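Workshop Notebook, Berkley Building, Room 101
6 Jan 2020
Subject: Wheat starch paste, first batch after the winter closure; condition of stock and room

Purpose of entry

This entry records the state of the workshop on reopening, the preparation of the first batch of paste for the Gevard ledgers, and the results of the overnight adhesion strips left from the previous session. Colleagues taking over the Gevard work should read the section on sizing before handling any volume.

Room conditions

The thermostat was set back during the closure and returned to 70 degrees on arrival. The Dollier hygrometer by the sink and the one in the paper cabinet did not agree. The sink unit is known to read high when the tap has been running, and the cabinet unit has been taken as correct until both can be checked against the salt jar. The chart from the closure period shows a slow decline in humidity with one sharp dip, which corresponds to the night the boiler was serviced.

Paper stock in the flat files shows a slight cockle in the upper drawers. The lower drawers are unaffected. The handmade repair tissue has been interleaved with blotter and placed under light weight. It should not be cut until it has lain flat overnight.

Paste preparation

Starch was taken from the opened Savolainen tin. The powder was free of lumps and had no odor. A suspension was made at 10 percent by weight in deionized water and left to soak before heating. The mixture was cooked in the double boiler with constant stirring for 25 minutes from the first thickening. It turned translucent later than expected. The pan used was the heavier one, and this may account for the delay.

The cooked paste was covered with a film of water and left to cool on the stone. It was then strained through the horsehair sieve in two passes. The first pass left a skin on the mesh, which was discarded. The second ran clean. Consistency when brushed out was smooth but short, and a portion was thinned for use with tissue. The remainder was kept thick for spine linings.

Jars are labeled with the batch letter and stored on the middle shelf of the refrigerator. Any jar showing pink or gray spotting is to be thrown out whole. Scraping off the surface and using what lies beneath is no longer accepted practice in this workshop.

Adhesion strips

The strips prepared before the closure were peeled by hand and compared with the reference set from July. Strips joined with thick paste failed in the paper, as desired. Strips joined with thinned paste gave mixed results. Those on the cream ledger stock held well. Those on the blue-lined stock lifted at one end with little resistance, leaving a faint shine on the surface.

The shine suggests residual gelatin size that did not take up water during the brief damping. A second set has been made with longer damping and is under weight by the window. The results are to be entered below this one and not on a separate sheet.

Table coverings and layout

Brown kraft paper remains the standard covering for the large tables. It is inexpensive, and splashes of paste can be seen on it while they can still be wiped away. Layout lines are applied in dark blue tape directly on the paper. A pasted item must never be set down across a tape line. The raised edge will print through damp tissue and cannot be pressed out afterward. 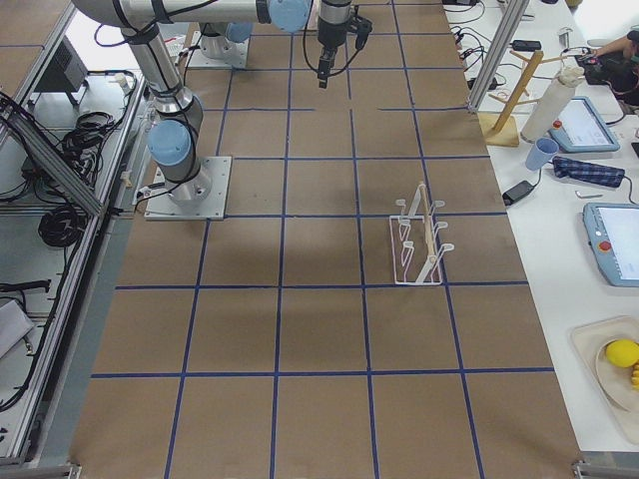
Sizing of the Gevard ledgers

The ledgers came to the workshop with the sewing intact but the spine linings perished. Former repairs were made with animal glue, now brittle and brown. Dry removal with the bone folder has been satisfactory on the first volume. Where glue has passed between the sections, a poultice of thick paste was applied under polyester film and lifted once the glue had softened. The residue came away with a damp swab.

The iron gall ink in the early pages is a concern. Spot tests with the indicator paper gave a positive result for free iron in the heavy downstrokes of the headings and a negative result in the columns. No aqueous treatment is to be carried out on the headings. Tears in those areas should be mended with remoistenable tissue prepared in advance and activated with as little moisture as possible.

It was proposed during the last review that all leaves be resized with dilute gelatin. The present entry does not support that proposal. The sheets have adequate strength when turned, and the surface is not absorbent enough to require it. The question may be reopened if the later volumes prove softer.

Brushes and tools

The wide smoothing brush is shedding and has been withdrawn from use on tissue. It may still be used for linings. The small Japanese brushes were washed in cool water and hung with the hair downward. The sieve was rinsed at once after straining and needs no further attention. A new blade has been fitted to the board cutter, and the old blade is in the sharps container.

Outstanding

Check both hygrometers against the salt jar.
Peel the second set of strips and record the results.
Order blotter in the heavier weight.
Make up remoistenable tissue from the thinned portion of this batch.
Ask Dollier whether the cabinet unit can be recalibrated on site.
Begin spine cleaning on the second Gevard volume after the tissue is dry.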